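Chapitre 4
Comportement en flexion des matériaux minces

4.1 Introduction

Une feuille mince tenue par deux bords opposés se déforme sous son propre poids. La forme obtenue dépend de trois grandeurs : la masse surfacique, la rigidité de flexion et la distance entre les appuis. Le présent chapitre traite des papiers, des non-tissés et des tissus légers, dont la masse surfacique est comprise entre 20 et 200 g/m².

La rigidité de flexion varie avec le cube de l'épaisseur. À module égal, une feuille 2 fois plus épaisse est donc 8 fois plus rigide - du moins tant que le matériau reste homogène, hypothèse discutée en 4.3. 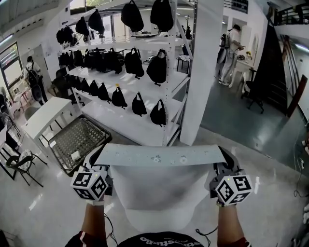
On appelle longueur de flexion le rapport, élevé à la puissance un tiers, entre la rigidité par unité de largeur et le poids surfacique. Elle se mesure en porte-à-faux, sur une éprouvette conditionnée, dans le sens de fabrication puis dans le sens travers. Les deux valeurs diffèrent en général et doivent être consignées séparément.

Les données du tableau 4.1 proviennent des essais de Sovdale (Kang, série 84). Le lecteur se reportera au chapitre 2 pour les conventions de signe.

4.2 Équation d'équilibre d'une bande pesante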